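5. Setting up the candidate supper

1. Put the serving tables along the wall, with the soup first and the bread last.
2. Turn on the Fesik food warmer 30 minutes before the doors open. Set the dial to 5.
3. Fill each pan only after the green lamp of the warmer is on.

Caution: the lid becomes very hot. Use the gloves.

Note: the hall in Grevamholm allows 8 long tables – for more, ask Heiðrún Nørgaard.

4. Place the name cards of the candidates before the guests come in. Every party gets the same menu and the same table cloth. Decoration must not block the view to the speaker, so keep it narrow, like a bunch of red artificial flowers held upright with the blossoms together at the top. 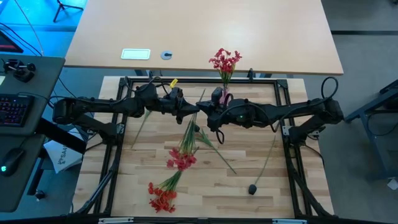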